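# Tassen und Untersetzer: häufige Fragen

Zusammengestellt von Joni Vuorinen für alle, die bei Stemside den Tisch decken oder es demnächst müssen.

**Wohin kommen die Tassen?**
Aufs orangefarbene Tablett, in zwei Reihen. Die schwarze steht vorne links. Das hat keinen tieferen Sinn, wird aber verteidigt.

**Und die Untersetzer?**
In eine Reihe hinter das Tablett. Das Lineal darf in der Schublade bleiben.

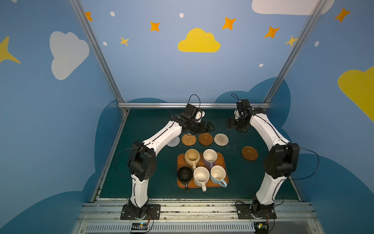
*Tablett in der Mitte, Untersetzer dahinter, rechts ein Einzelgänger.*

**Warum passen die nicht zusammen?**
Weil sie aus drei Haushalten stammen. Den Satz von Damavberg für 12 Personen haben wir uns angesehen und dann den Preis.

**Darf ich meine eigene Tasse mitbringen?**
Gern — sie gehört dann allerdings nach etwa 3 Wochen allen.

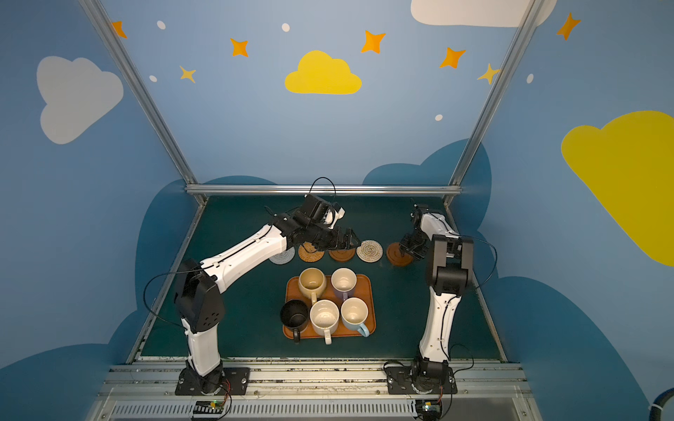 **Wie viel passt in eine Tasse?**
Gerechnet wird mit 200 ml. Wer mehr braucht, geht zweimal.

**Welcher Untersetzer taugt für heiße Tassen?**
Die geflochtenen und gewebten nehmen wenig übel. Auf den glatten braunen rutscht es ein bisschen, also bitte hinstellen und loslassen, nicht schwungvoll parken.

**Wie werden sie sauber?**
Geflochtenes feucht abwischen und flach trocknen lassen. Die Spülmaschine hat im November schon einen Untersetzer auf dem Gewissen.
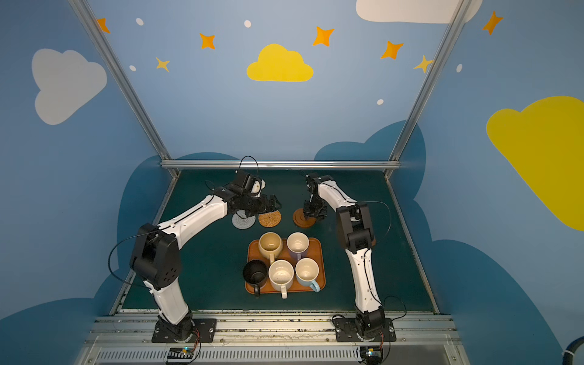 Zuletzt geändert: November, von J. V.

**Wem melde ich eine angeschlagene Tasse?**
Joni, Durchwahl 696. Ein Geständnis genügt, Scherben müssen nicht vorgelegt werden.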